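Villwood shared table – white, large
Notuleo office range

Big white top, seats 4 comfortably, 5 if you budge up. Goes with mesh back chairs (sold separatly). Grey cleaning cloth comes in the box.

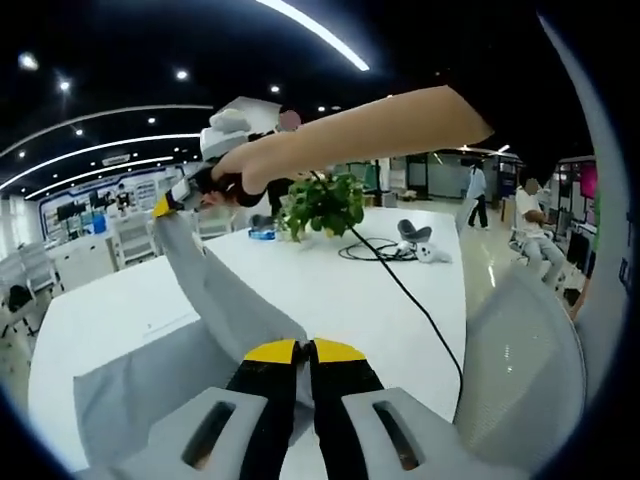
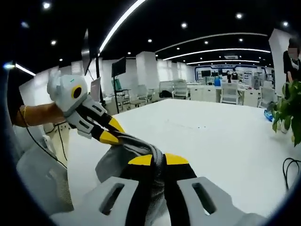 Villwood table in white, with plant and grey cloth. Plant not included.

Top wipes down with a damp cloth, no bleach please, no scourers. Coffee rings – do them same day. Spare cloths in packs of 14, ask when ordering.

Delivery: flat, two people, ground floor only unless you tell us first. Legs go on with the key supplied. Allow more than 22 minutes for that, Cengiz Karakaya in our workshop is quicker but he's done alot of them.

Colours: white. Pale grey back in November.

Cable tray – extra, fits under the back edge, screws in. Not suitable for the older Colombo table, the holes don't line up. For Colombo you want the Cuker tray.

Returns: unassembled only, keep the packaging. Marks or chips on arrival, send a photo before you put the legs on.

Trade orders and samples – Refilwe Shabalala, sales desk. Quote the table name and your postcode.

Prices checked 24/02/2018, delivery extra.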